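3.2 Collecting the demonstrations

All demonstrations were recorded by remote control. The operator moves a hand-held controller, which we call Suline, and the arm follows its position and rotation with a fixed scale. We also tried to guide the arm directly by hand, as was done in the Bañuelos study, but the hand of the teacher often covered the blocks in the camera view. For this reason the guided recordings were used only in the first tests and are not part of the results in Section 4.

The task is to pick a named block and to put it down on a free part of the board. The name is given as a short sentence with a colour and a shape, for instance "the green star". The colour alone does not decide which block is meant, and for some shapes the shape alone does not decide it either. The operator reads the sentence on a screen before the arm is released. Between two demonstrations the blocks are moved to new places by a person, who was asked not to repeat the last arrangement.

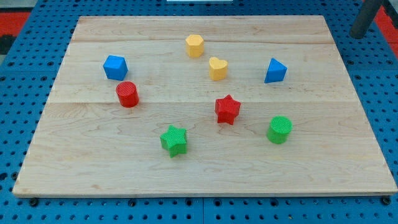

Figure 3. Printed blocks on the wooden board, which lies on the blue pegboard.

We kept the speed of the arm low during the approach and did not limit the time of a demonstration. An operator who misses a block may try again in the same recording. We did not remove these second attempts, as we wanted the policy to see how a person corrects a poor grasp. Only recordings in which the wrong block was taken were deleted. The star was the most difficult shape for new operators, because the fingers can close on two points and the block then turns. Operators learned to rotate the wrist first and to go down after that.

In total we recorded 3000 demonstrations in Andano, our laboratory in the north building, over a period of 2 months. Every new operator first made 100 practice demonstrations, which are not counted in this number. The recordings were stored in the Samum format together with the sentence, the joint positions and the state of the fingers. The controller signal was stored as well, but it is not given to the policy during training.

3.3 Training

The policy receives the current camera view and the sentence, and it predicts a short sequence of arm movements.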